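Buvach Community Kitchen – progress report, September
From Usha Kamath, for the Destmont small grants team

Hi all,

Well, we're open! The cooking course started in the first week of the month and we've had 12 people at nearly every session, a couple more when it rains and folks want somewhere warm to be. You paid for 60 places across the year and I think we'll fill them by spring, going by the waiting list on the fridge door (it's on its second sheet).

The big job over the summer was the menu. I wanted dinners a family can make on a weeknight without buying a whole new spice rack, so we're running seven core recipes and letting people mess with them. The lentil one is a hit. The baked fish is not, and I'm going to swap it for a bean chili before the next group starts.

We've also been having a good long argument about sauces and sugar. Half the class wants to make everything from scratch and the other half has kids who won't touch a potato without the bottled stuff – I'm with the second half, for what it's worth. We now spend an evening reading labels and making a quick tomato relish to try side by side with the store kind.

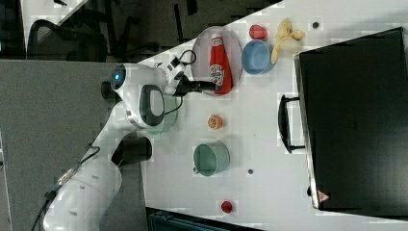

Ketchup on a plate, blue bowl beside it.

Money next. We've spent about $400 on groceries so far, a bit under what I'd planned, mostly thanks to the Nair store giving us their end-of-day vegetables. Pans cost more than I'd guessed and I'd like to move a little over from the printing line to cover that, if you're okay with it.

One snag: the Kurkley bus now stops running before we finish at 8:30, so three people have been leaving early and missing the meal. I've asked the building if we can start at 5:30 and I'm waiting to hear back.

Receipts are in the usual folder. Call me after lunch if anything looks off.

Usha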